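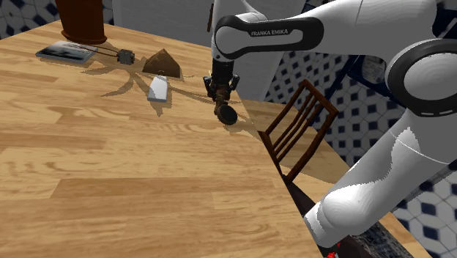 Brerkaston Home & Garden Help

Finishing a pine tabletop that gets used hard every day?

Posted by Dewanti Ngau in July, 9:40 in the morning

Hi all! I finally have my own big table and I could not be happier. It's pine planks glued edge to edge, lots of knots, and I got it from the Tjoa salvage yard after they cleared out an old school canteen. I've spent three evenings sanding the old varnish off and I'm down to bare wood, and it looks so good that I'm scared to touch it now.

The thing is, it's going to be our kitchen table AND the homework table AND the place where I roll out dough. There will be juice, hot bowls, felt tips, the lot. I've read so much that I've gone in circles. One site says oil, the next says oil is hopeless on pine and only a water-based varnish will do, and my uncle says wax and nothing else (his table has rings all over it, so I'm taking that with a pinch of salt!).

So what would you put on it? I'd love to keep the pale color, I know pine goes orange over the years and I'd like to slow that down if I can. I've got 800 grit paper left over from another job, is that any use here or is it too fine? I also have two knots that feel a bit sticky when the sun comes round in the afternoon. Do I need to do something about those first?

It's 56 inches long if that matters for how much to buy.

Thank you so much, I've been reading this forum for ages and it got me brave enough to start sanding in the first place.

2 replies

Herman Chin
Replied in July, 1:15 in the afternoon

Lovely project, and well done for getting the old varnish off, that's the worst of it over!

Start with the sticky knots. That's resin, and whatever you put on top will struggle until you've dealt with it. Warm each knot gently with a hair dryer, scrape off what comes up with an old butter knife, then wipe it with a rag and a little denatured alcohol. Leave it overnight and do it again. Once they stop weeping, brush a thin coat of clear dewaxed shellac over just the knots. It has to be the dewaxed kind or your varnish may not stick.

Put the 800 away for now. On bare pine it polishes the surface so much that the finish has less to hold on to. I stop at 180. Go with the grain, then wipe the whole top with a barely damp cloth, let it dry, and you'll feel that it has gone fuzzy again. Knock that back lightly by hand with the same 180. People skip this and then wonder why their first coat of water-based varnish feels like a cat's tongue.

For the finish itself, with children and felt tips, I'd go for a water-based floor varnish in matte. Floor varnish is made to be walked on, so homework is no trouble to it. Three thin coats, with a light rub in between using something like 320. The first coat will drink in and look patchy. Keep going!

On color: water-based stays a lot paler than oil-based, which starts out amber and gets more so. The pine underneath will still darken on its own though. Some brands sell one with a UV blocker in it and a touch of white, and I've used that on a windowsill with very nice results. Try it on the underside first, a patch the size of your hand, and look at it in the evening as well as in daylight.

Two things I learned the hard way. Do the underside as well, at least one coat, or the boards take up damp unevenly and you can end up with a cup in the middle. And don't shake the can, stir it. Shaking gives you bubbles, and they dry in.

For the hot bowls you still need mats, sorry. Varnish takes a warm plate but a pan straight off the stove will leave a white mark.

Oh, and let it cure. It'll feel dry the same day but give it a good week or more before a tablecloth goes on.

Lino Sanna
Replied in July, 6:05 in the evening

Oil!! I've had hardwax oil on my pine table for 5 years and I love it. Yes it marks, but you rub the spot down, dab more on and it's gone, you can't do that with varnish, you have to do the whole top again. Natural tint if you want it pale. Wipe ALL the extra off or it stays tacky for days. And lay the rags flat outside to dry, don't ball them up in the trash, they can catch fire on their own.

For dough I'd just get a big board - flour in the grain is no fun whatever finish you pick.

Dewanti Ngau commented:
Oh this is great, thank you both! I'm going to do the knots tonight and then a test patch of each on the underside. Leaning varnish because of the felt tips, but Lino, you've got me tempted. Didn't know that about the rags at all.

Recently asked
- Wobbly leg on a drop-leaf table, glue or bolt?
- How do I get candle wax out of a wool rug?
- Painting over old tile in a rental
- Best wood for a first set of shelves
- Drawer sticks only in summer

Get the Brerkaston newsletter: new tips and reader projects once a month. Enter your email to sign up.

We use cookies to remember your settings. Accept / Manage choices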